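Tulthorpe workshop notebook
September, bedside corner, continued

Started 9.00. The question is still whether the round nightstand and the desk-type phone belong together, and I remain unconvinced. The Rastard people want a landline beside every bed in room 304 and the rest of that corridor. Fine. They also want the drawer usable and the top free for a glass of water and a book. I doubt they have tried all of that on a round top.

The round shape is pleasant to walk past and poor to put things on. Anything with square corners wastes the curve behind it. The phone is the worst case, and the gold foil package comes next, being in the way wherever you leave it. Ocampo's catalogue calls the top "generous". I would like to know compared with what.

Drawer first. Pulled it out with the phone left in place. The rail is black metal and runs down one side where you see it every time you open the thing. Someone will say guests don't look. I look. The curved front is nicely matched to the rest of the wood and I have no complaint there, apart from wondering what it does to the usable width inside. Goreo's drawing gives the outside measurements only, which I find suspicious.

The cord is a bigger nuisance than the drawer. It hangs over near the edge and I can see it being shut in the drawer by anyone half asleep. Not proven, just my opinion. Try again with the phone pushed back.

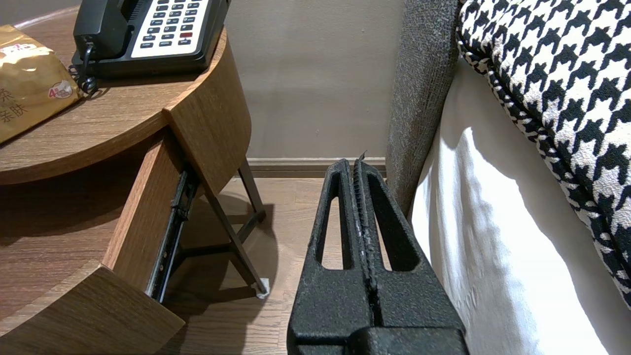 Phone position and cord

Back right is the position on the Rastard sheet. It leaves more clear top at the front, I grant them that. It also puts the phone up towards the headboard, so whoever is in bed has to reach back for it. I'd want to hear from a person with a bad shoulder before signing it off.

The coil won't lie flat. It loops at the back and then bunches up in front of the phone, which is where the glass of water was supposed to go. A shorter cord has been suggested. I suspect that only means the whole phone comes along when you lift the handset.

Sockets are low on the wall, just behind the left edge of the table. Sensible for hiding a plug, less so for charging anything overnight. The dark plate higher up has a small red light on it. I would not want that near my pillow, but I was told it is "barely noticeable". Check with the lamps off.
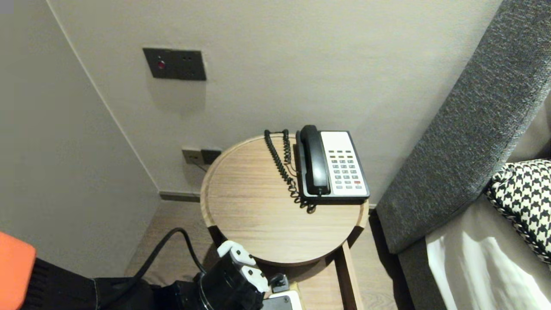

Phone at back right, cord bunched in front.

To do before the next visit:
- ask Goreo for the inside drawer width, in writing
- 2 other phones to try, both smaller
- cord clip under the rim, if the rim will take one
- look at the red light in the dark

Not signing off the table yet.

Last updated: September
6 comments | 2 shares
Tulthorpe workshop notes. Contact the workshop | Back to top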